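Ticket: Vorby cell, second pair of hands – can we defer?
Status: open, waiting on purchasing

Hello all, and thank you for bearing with me on this one, I know the budget sheet has been sitting half filled in for longer than anyone would like. The trouble is still the quote from Nordin. It lists 2 arms and 2 hands as a single line, and the finance form won't take it without a price for each. I've asked them to split it, very nicely, twice now.

Meanwhile I've gone back to the bottle-into-box job in simulation, as that's the task we're buying for. The right hand has the brown bottle over the open box, and the left is empty and out to the side.

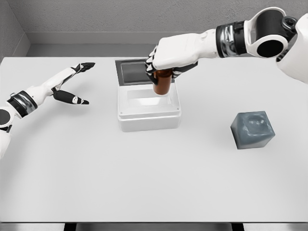 Foltcombe, Fri 1 February

So you can see why I'm asking whether the left hand could wait until October. I'd still want both arms in the first order – the delivery charge is the same either way, and fitting one later means another 11 days of downtime. Lead time on the hands is 14 weeks, or 18 if we want the spare fingers (I do, please).

Manikandan Warrier has offered to ring Nordin on our behalf, bless him. I'll leave the ticket open until the split quote comes in and then attach it to this thread.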